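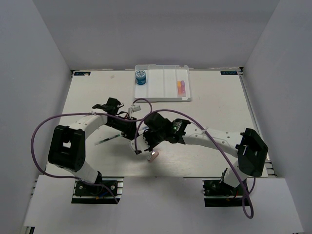 Sorting station, two arms, divided tray at the back. Click to enlarge.

Home | Forums | Arms and Grippers | Data Collection | New Posts | Log In

Search this forum Advanced Go

Thread: How varied should the start positions be?

tallow_bin
We're collecting demonstrations for a tray sorting task on a two-arm station. Small desk items start loose on the table, the arms pick them up and put them in a tray with four long compartments. The policy is a Lelo fork, nothing special. Top photo is from this week with the jar and two sticks in the tray and the rest still on the table.

So far we have 3,305 episodes. The trained policy does well on the pens and poorly on anything short. It closes on air next to the item, then carries on to the tray as if it had something.

My question is about layouts. Our operators put the items down wherever they like before each episode. I looked back through a batch and most items end up near the middle, between the two arms. Should I force a wider spread or collect more of what we have?

m_orrin
Force the spread. We had the same thing on the Godico line. People put things where the arms are comfortable, and then the policy only knows that one area. We printed 30 layout cards and the operator draws one before each episode. Took an afternoon to make.

halfstep77
I'd go the other way. If 3,305 episodes don't get you a grasp on a short item, more positions won't fix it. What do your operators do when they miss a grasp? Do they retry, or do you throw out the episode?

tallow_bin
We throw it out. The rule from the start was clean episodes only.

halfstep77
Then that's your problem. The policy has never seen a missed grasp so it has no idea what to do after one. Keep the misses as long as the operator recovers and finishes.

m_orrin
Don't agree that it's the whole problem. We kept misses at Godico and for a while the policy learned to miss first and then retry. It looked like a nervous habit. You have to cut the part before the recovery or weight it down.

halfstep77
How many did you have in the mix?

m_orrin
Too many, probably. I don't have the split any more.

pell_r
Question about the photo. Both grippers are down in the middle at the same time and the ends are nearly touching. Is that on purpose? On ours we tell people to keep one arm back unless they need both. With the grippers that close they hide the item from the overhead camera. There's something pale blue in the gap there and I can hardly see it.

tallow_bin
It isn't a rule either way. Some operators work both arms at once because it's quicker. We do have wrist cameras in the training data.

pell_r
Check how much the policy uses them. Black out the overhead view on a few rollouts and see what changes. I'd bet the short items are the ones that get covered. A pen sticks out past the fingers and the little pink thing in your photo wouldn't.

tallow_bin
Fair point. I can run that tonight.

greyscale_ok
Also look at your tray. Do you have a rule for which item goes in which compartment? In the photo the sticks are both in the far right one and the jar is in the far left, with nothing in the two between. If one operator sorts by color and another by whatever is closest, you're teaching two tasks under one label.

tallow_bin
There is a written rule, by type. Not sure everyone follows it. The instructions came over from the Sakilen setup and were written for a different tray.

greyscale_ok
Rewrite them before you collect anything else.

tallow_bin
Update. With the overhead view blacked out it barely got worse on pens and it got slightly better on short items, so pell_r was on to something. Plan for November is 1,000 new episodes with layout cards, one arm held back until it's needed, and recovered misses kept but tagged so I can drop them later.

halfstep77
Slightly better over how many rollouts?

tallow_bin
30.

halfstep77
I wouldn't change the whole collection over 30 rollouts. Change one thing at a time or you won't know which one helped.

m_orrin
He has a station to run. Change all three and sort it out from the tags.

Comments (3)

dunmarrow: We use Berchtold trays with the same kind of dividers. Tape the tray down. Ours crept toward the wall over a shift and we didn't notice until the drops started landing on the rim.

kv_lathe: Did the new batch ever get trained? Interested in the tagged misses.

pell_r: Would also like to see the layout cards if m_orrin still has the file.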